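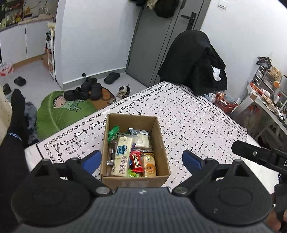
**So what did I go to Skendbridge for?** To see how Koster check their simulation results against real bent metal, mostly, and to get an hour on the new Stelluna mesher.

Sreekumar Varma took 15 of us round the test hall in June. He'd modelled a bracket in Stelluna, loaded it to 400 newtons on screen, then did the same on the rig next door (louder than I expected!). The two deflections came out almost 20 per cent apart, and he was quite cheerful about it – the bolts had been modelled as perfectly rigid, so he softened them and ran it again while we stood there.

I had a go at the mesher after lunch and crashed it twice. Still want a copy, though I'll need to ask what the licence costs.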